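Zukasitz adds pension valuation step to fixed-fee divorce service
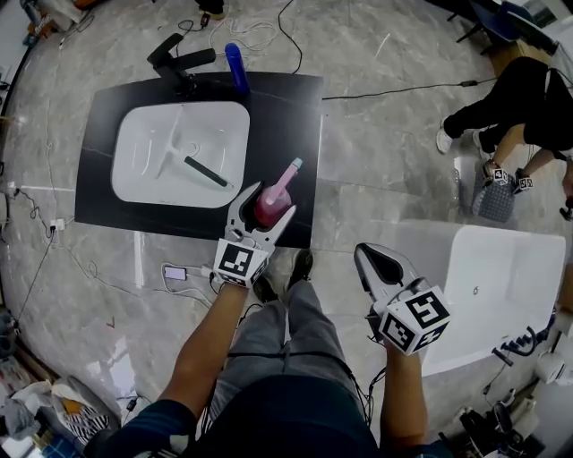 A pink plastic bottle at the front of a black countertop with a white sink.

Grollau, 02/10/2025 – Family law firm Zukasitz has added a pension valuation step to its fixed-fee service for couples who are divorcing by agreement. The step applies to all new files opened at the Grollau and Flasatton offices.

Under the revised procedure, each spouse submits pension statements with the first disclosure form. The statements are checked before a draft financial order is prepared. Where a scheme has not replied to a request for a transfer value, the file is held open and both parties are told in writing.

The change follows a review of 1,028 closed files, completed in May. In 98 of these, a pension was disclosed only after the draft order had been sent out, and the order had to be redrafted.

Documents are exchanged through Pai, the firm's online case system. Each spouse has a separate login – neither can see the other's papers until both sets have been filed.

The fee covers two meetings per couple. Contested cases, and those involving property abroad, remain outside the service and are quoted separately.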